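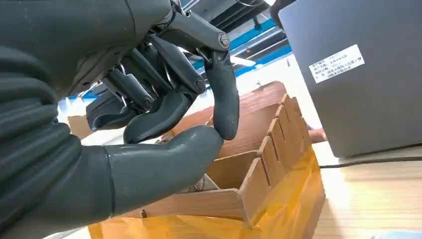 ## Section 4: Setting Up a Shared Desk

This section applies to all shared desks in the Remurthorpe office. It covers the desk organizer, the desk phone and the cable tray. Staff who have an assigned desk should refer to Section 5.

Complete the steps in the order given. Most people will need 30 minutes for a first set-up. Drawer keys are issued by Kulap Boonyarit at the facilities counter and must be signed for in person.

### 4.1 Before You Begin

1. Confirm your booking on the desk plan. The desk number is printed on the label under the front edge of the work surface.
2. Collect a starter pack from the supply room. Each pack holds one Nakpan organizer, one box of tissues, a cleaning cloth and 2 cable ties.
3. Wipe the work surface with the dry cloth supplied. Do not use spray cleaner on unsealed wood.
4. Check that the desk is level. If it rocks, turn the foot at the low corner until all the feet touch the floor.

**Caution:** Do not place folded paper or card under a desk foot. It will compress over time and the desk may shift without warning.

### 4.2 Placing the Organizer

The organizer should be within easy reach of the seated user and should not block the view of the screen.

1. Place the organizer on the side of the desk opposite your writing hand.
2. Leave a clear strip between the organizer and the front edge, wide enough to rest your forearm.
3. Put tall items in the rear compartments and short items in front.
4. Keep tissues and other paper goods away from drinks. Spilled liquid will travel along the base of the box and soak every compartment.
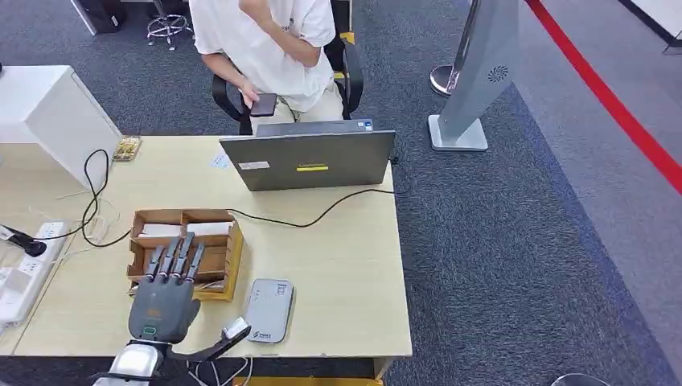
5. Do not store food, medicine or cash in the organizer. Shared desks are cleared each Tuesday evening, and items left behind are sent to the facilities counter.

**Note:** The partitions lift out for cleaning. Pull each one straight up. If a partition is tight, ease it from both ends - do not twist it, as the slots will split.

### 4.3 Connecting the Desk Phone

1. Set the phone on the same side as your non-writing hand, clear of the organizer.
2. Connect the network cable to the port marked LAN. A click indicates that the plug is seated.
3. Wait for the display to show the time, then enter your extension followed by the pound key.
4. Place a test call to extension 21. A recorded message will confirm your name and desk number.

If the message gives the wrong name, hang up and repeat step 3. If the fault continues, report it to Florin Văduva in Network Support and use another desk for the day.

### 4.4 Securing Cables and Checking the Floor

Loose cables are the most common cause of falls reported in this office. All cables must run through the Kumosstead tray fixed to the underside of the desk.

1. Gather the cables at the rear of the desk and feed them into the tray from left to right.
2. Fasten the bundle with both cable ties. The ties should be snug but should still slide by hand.
3. Check that no cable hangs lower than the tray or lies across the walkway.
4. Inspect the carpet on all sides of the chair. Look for raised seams, dropped clips and staples.
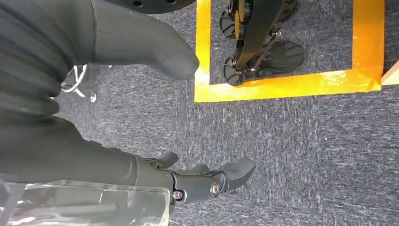
*Figure 4-2. Speckled gray carpet.*

Carpet in the open office is fitted as Sandex loose-lay tiles. A lifted tile may be pressed back into position by hand. Do not use glue or tape - damaged tiles are replaced by the facilities team, normally on the next working day.

**Caution:** Chair mats with spiked undersides must not be used on loose-lay tiles.

### 4.5 Leaving the Desk

1. Sign out of the phone by holding the pound key until the display clears.
2. Return the drawer key to the facilities counter before 6:00 p.m.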